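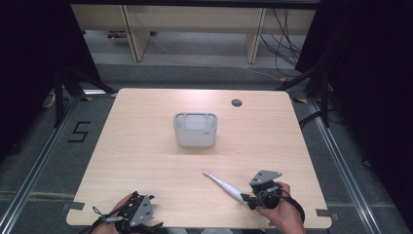

One toothbrush, one basket: tidying up with a hand-held gripper at Vorevberg.

I have put away a lot of toothbrushes in my life, and I'd never thought of it as skilled work until I spent a morning at Vorevberg trying to do it with a gripper in each hand. Reader, I was terrible! I pinched the thing too low, it swung around like a compass needle, and I missed the basket completely (twice).

"Everybody grabs it like a fork," said Najwa Daher, who runs the sessions, and she made me start over.

So can a machine do this yet? Well, sort of. Her team has logged 3,677 tries at small household jobs, and the robot that learns from them, Motura, put things where they belonged in 1,565 of its own test runs before I visited. It's good with cups. Socks are a disaster. Toothbrushes are somewhere in the middle – skinny, slippery and heavier at one end than you'd think.

I asked Walid Salameh, who fixes Motura when it sulks, whether he'd let it loose in his own bathroom. He laughed for quite a while. "Maybe the counter," he said. "With the door open, and me standing there."

I'd take it tomorrow, mind you, socks and all. My kids leave theirs on the stairs, and by lunchtime I was getting the brush into the basket more often than they do.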